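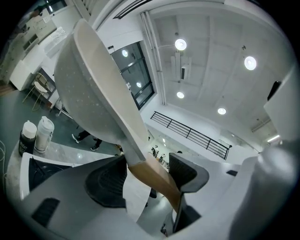 WOLAVBRIDGE, April 29, 2020

By the Purness project hardware desk

Home | Guides | Handheld gripper | Faults | Contact

How to find and repair a false "closed" signal on a handheld gripper

With this guide you can check a handheld gripper which reports that its fingers are closed when they are still a little open. We wrote it after we lost a large part of our own recordings. From 300 recordings in one set we had to throw away 181. In all of them the software believed that the fingers were fully closed before the pads touched the object. A robot arm that learns from such data will stop its fingers too early, and the object falls down. It can also do the opposite and press too strong, depending on which direction the zero point has moved.

The steps are written for the Patden handle with soft pads, but the principle is the same for other handheld grippers that measure the finger opening with a sensor at the joint. If your gripper has a motor, disconnect the power before you put your fingers between the pads. This is also valid when the gripper looks completely stopped. Ours has a motor only in the arm version, and that one can close again by itself when the program restarts.

What you need

A dry cloth without loose fibers
A piece of thin plastic sheet, for example from packaging
A rigid object with straight sides, such as a small block
The small screwdriver from the handle kit
The recording computer, with the live view of the finger opening

Step 1. Stop recording and keep the last files

Do not delete anything yet. Mark the session as "suspect" in the log and write down which handle was used. We made the mistake to clean the folder first, and afterwards it was not possible to say from which moment the readings were wrong.

Step 2. Look at the pads

Open the fingers fully and look at both pads from the front and from the side. With a mesh surface the dirt sits inside the texture, therefore a pad can look clean from the front and still hold a crumb or a piece of tape glue. Clean with the dry cloth first. If you need water, use very little of it and let the pads dry before you close them.

Check also whether each pad sits flat on its finger. A pad that has lifted at one corner makes contact too early at this corner, and the rest of the surface stays in the air.

Step 3. Do the empty test

Press the trigger until the fingers are closed with nothing between them. Read the value in the live view, then release. Repeat this 10 times with the same speed. The values should be equal, apart from the last digit, which is always moving a little.

If the value is stable but not zero, the zero point is wrong and you can go to step 5. If the value is different at every closing, something is loose. Setting a new zero will hide this for one hour or so and then the fault is back, so please do step 6 before you do anything in the software.

Step 4. Do the thin sheet test

A soft, thin thing is the hardest case for this sensor, and with it the fault is easiest to see. Crumple the plastic a little and take it between the finger pads, so that a part of it is hanging down in the gap. Hold the gripper above a table, quiet, for 60 seconds. Look at the value in the live view during this time and do not change the pressure of your hand.

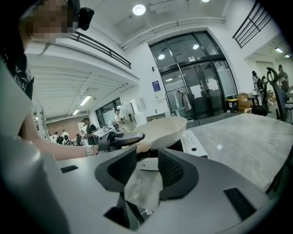 The value may go down slowly in the first moments while the folds are pressed flat. After this it should stay. If it jumps, or if it shows the same number as in the empty test from the very beginning, the sensor does not see the difference between "empty" and "thin object". In our case it was the second one. The software had a rule that every value below a limit is rounded to closed, and our zero had moved so far that the whole sheet disappeared under this limit.

Repeat the test with the rigid block. If the block gives a correct value and the sheet does not, you have the same fault as we had.

Step 5. Set the zero again

Close the software completely. Many of our colleagues only closed the window, and the old zero stayed in the memory.
Start it again with the fingers open.
Choose "New zero" and close the fingers empty, with normal hand force. Please do not squeeze. The pads are soft, and with strong force you save a zero that is lower than the real contact.
Save, open, and do the empty test one more time.

Step 6. Look for loose parts

Move each finger sideways by hand, carefully. A small play is normal. If you hear a click, the joint screw must be tightened. Turn it only until the click is gone, and check that the trigger still returns by its own spring. On one of our handles the screw was good but the sensor magnet was turning on its shaft. This can not be repaired at the table. We sent it to the Czerwiński workshop, and the handle will come back in August.

Which recordings can be saved

If the zero was wrong but stable, you can correct the old files by subtracting the difference, on condition that the rounding rule was not already applied when the file was written. Our files were rounded, so the information was lost. We have now switched off the rounding in the recorder and do it later, in a separate copy.

If the zero was moving, do not try to correct. Mark the files as not for training and record them again.

Before each session we now do the empty test and the thin sheet test with every handle and write both values in the log. When we change a pad, the two tests are repeated, also in the middle of a session.

This site uses cookies to remember your language setting. Accept | More information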